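# Floretdale Tableware Set

This repository holds the catalog records for the Floretdale tableware set, a working collection of bowls, dishes and small trays kept by Vivudico. It is meant for staff who lay out, label or look up the pieces. Records for glassware and cutlery are kept separately under Ullent.

Last revised: 23 Apr 2025

## Contents

The catalog has 736 entries. Each entry covers one piece and links to its photographs, 2,913 in total. Pieces are sorted into 13 shape groups and 21 color names.

| Path | Contents |
|---|---|
| `records/pieces.csv` | One row per piece |
| `records/groups.csv` | Shape groups and their definitions |
| `records/colors.csv` | Color names with reference swatches |
| `photos/` | Photographs, by shape group |
| `notes/` | Condition notes in plain text |

## Fields

- `piece_id` – permanent; never reused after a piece is withdrawn
- `shape_group` – must match a name in `groups.csv`
- `color_outer` and `color_inner` – recorded separately, even where they are the same
- `rim` – plain, raised, rolled or unknown
- `condition` – good, worn, chipped or withdrawn
- `source` – `H` for pieces from the Hollmann transfer, `V` for all others

Material is left blank unless it was stated on the purchase record. Please do not fill it in from a photograph.

## Naming of shapes

A bowl is round and open at the top. A dish is shallow and may be round or oval. Small oval dishes were listed as "soap dishes" until March, when they were moved to `dish_oval_small`. The old name is still accepted in searches.

Pale colors have caused the most disagreement. Where a piece could be read as pink or as off-white, enter `pink_pale` and add `see also: white_off` in the remarks field.

## Layout on the table

1. Cover the table with the off-white cloth and let it hang over the front edge.
2. Set bowls upright with the open side up.
3. Place small dishes near the bowl but clear of it, so that both outlines can be read. A brown oval dish beside a pale pink bowl is a suitable pairing.
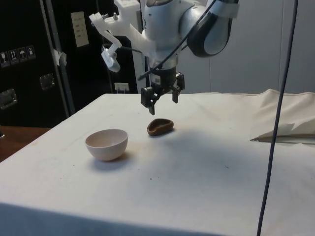 4. Enter the piece numbers before the layout is changed.

## Known issues

- Some Hollmann pieces carry two numbers. The lower number is the valid one.
- Specks and smudges on the cloth have been entered as surface marks on several dishes. These rows are flagged `check_mark` and are under review.
- The `rim` field is incomplete for round dishes.

## Corrections

Open an issue with the piece number in the title and state the field to be changed. Corrections to color names require a check against the swatches – a photograph alone is not sufficient.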